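Anyone gotten off the Cloutier waitlist lately?

mapleporch
I put in for a one-bedroom at Cloutier in July and they told me I'm number 127. Is that as bad as it sounds? The rent would be $400 less than what I pay now.

gus_887
Took me 2 years. Call every month, they drop people who go quiet.
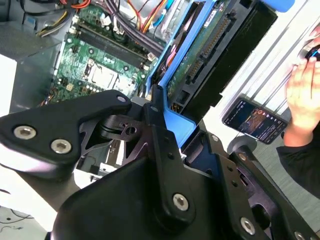 And get on the Femach list too while you're waiting — the kitchens are small but the bus stops right out front.

tinroof
Don't agree about calling. I never called once and my letter came fine. Femach's laundry room is a mess, by the way.

gus_887
My neighbor got dropped, so I'd still call!

mapleporch
Okay, calling tomorrow and picking up a Femach form. Thanks, both of you.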